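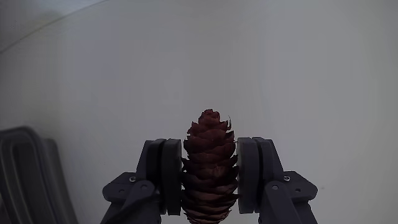
Cleaning out the closet

December 6, 2021

I sold most of my coats in November. The gray Melnychuk one went first, to a woman in Tarkesden who paid 440 and didn't haggle. I had worn it five times.

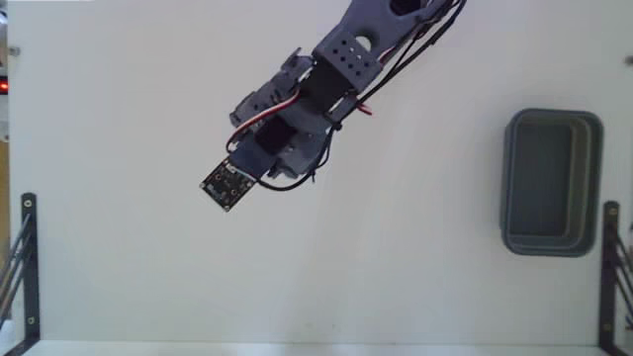 The boots took longer. I bought them the year I was reading every celebrity style column I could find, and they never fit right. Pramero runs narrow – I knew that and ordered them anyway.

What I kept is mostly plain: two sweaters, my mother's belt, the green dress from the Tasaseck market. 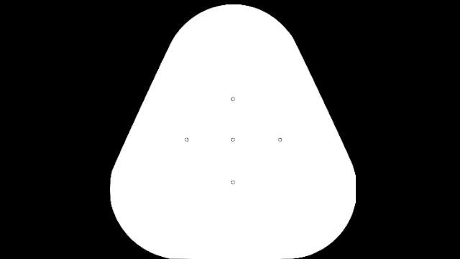 The dress needs a new zipper before the holidays. I'd like to wear it to my cousin's party with flat shoes and no jewelry. The total from the sales came to 944, and it's going toward the car.

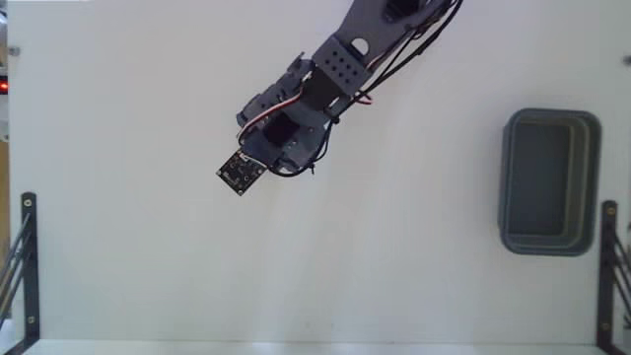 The arm over the white tabletop.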